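Butinari 20 inflatable dinghy -- one season in

I bought the Butinari as a tender for our old cruiser, mostly because Valentina Gaete at the Harkidbridge chandlery let me have a go in hers first (dangerous move, I was sold before we got back to the pontoon!). It goes up in 9 minutes with the foot pump and the floor is lovely and stiff.

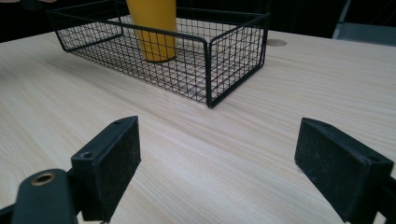 Rowing is the weak spot. The oars are short and the rowlocks squeak, so I swapped them for a pair from Perron and it's a different boat now. With a little 2 horsepower outboard on the back she trundles along happily, even with me, Apinya and the shopping aboard -- a bit damp in a chop, mind you.
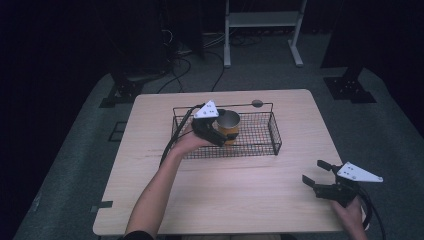 Does it pack down small enough for a cockpit locker?

Ours goes in with the pump, but you need to squeeze every last bit of air out and roll from the bow.

The seams still look good in November and I've only had to top up one tube. The bag is rubbish, though, and the zip went in the first month.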